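Write the Stop Rule First

I love watching a robot work inside a computer. I think every shop that tries it should write its rules before it writes a line of motion code, and I mean short rules, on one page, taped to the bench.

At Goltumik we have 5. My favorite is the hover rule: the gripper pauses above the board before any move toward a socket, and a person has to say go. It adds maybe 2 seconds. People grumble about it for a week and then they start defending it to visitors!

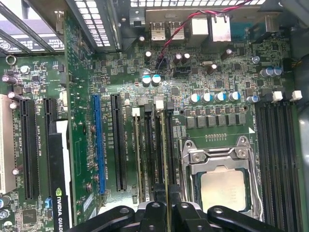
Gripper over the lower part of the motherboard, near the CPU socket.

Look how little room there is between memory slots and a processor. A standard that says "use care" is no help in there. Ours gives a speed limit, a force limit and a name for who can change them. We've logged roughly 300 runs under it, and the log is the part I'd beg other shops to copy.

Bultitz keeps its handling rules private, which I think is a shame. Put them out where the rest of us can argue with them. I'll happily trade ours.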